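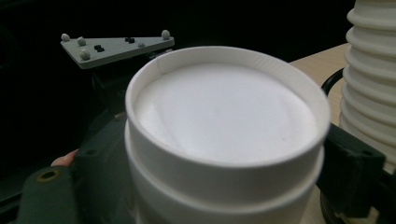
*1 min read*

**Robotics club - minutes, 2021-03-17**

Opened with the list from last time. Two items carried over.

**Gripper, Adik team**
- Holding the white cup between the green parts is the current task. The team wants a wider finger on the left side. Agreed to print one and compare.
- Grip score stands at 41 out of 70 on the practice sheet. The Irkby round needs a higher one.
- Cable routing on the table to be tidied before the next session - tape is in the Dewan drawer.

**Heltoma entry**
- Form goes in this week. Team name stays as it is.
- The write-up needs a page on how the jaw was designed. First draft is half done.
- Discussed whether to enter the sorting event too. No decision, back on the list for May.

**Room and parts**
- Bench time moves to 7 pm. Key has to be signed out at the front desk.
- Order more M3 screws and one spare servo. The second servo can wait.

**Actions**
- Build team: print the finger
- Write-up team: finish the draft, send the form

Closed after the parts list was read back.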